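# The Shared Shelf: How a Household Puts Things Away

Percy Henao and Nayeli Tello
Term project, Purville

When we first sat down to choose a subject, Nayeli wanted to look at kitchens and I (Percy) wanted to look at bookcases, and after a good deal of tea we met somewhere in the middle. Our project is about the sort of furniture that ends up holding a bit of everything: the white shelving unit with a desk built into it, which so many families in Purville seem to own in one form or another. We wanted to know how people decide what lives where, and whether any of it is really decided at all.

We asked 39 households to keep a small diary of their shelves, writing down each time something was put away, moved or fetched. By the time the last diary came back we had 249 entries to read through, some of them a single word and some of them (bless them!) nearly a page long. We read them all aloud to each other, which was slow but great fun, and sorted them by the kind of object and the height of the shelf.

The top shelves were the easiest to understand. People put up there what they don't need in a hurry, along with anything that is simply nice to look at, so a cushion or a potted plant may share the space with a dish rack that has no better home.

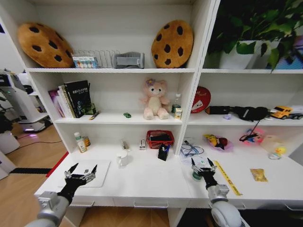
The middle shelves gave us far more trouble, and I think we changed our minds about them at least twice. Books tend to start at one side, up against the wall, and then the row gives way to toys, a drink carton, a bottle, a bag with its cord hanging down. Nayeli's idea was that this is the height where hands naturally go, so a pink teddy and a little toy car will land there whether or not anyone meant them to. One mother wrote in her diary that she had "tidied the bear" 10 times and he was still next to the drinks, and we both felt we knew exactly what she meant.

The desk is a different matter again. It is wide and handy, and cups and bottles gather on it through the day. In the diaries it was the place most often cleared and also the place most often complained about. We had expected the desk to be used mainly for writing, and we were a little sorry to find how seldom a pen was mentioned.

If we did this again in September, with everyone back from their holidays, we would ask people to note the time of each entry, as almost all of them left it out. We would also like to visit more homes ourselves, and to hear from the children, who surely have their own views on where the toy trucks belong.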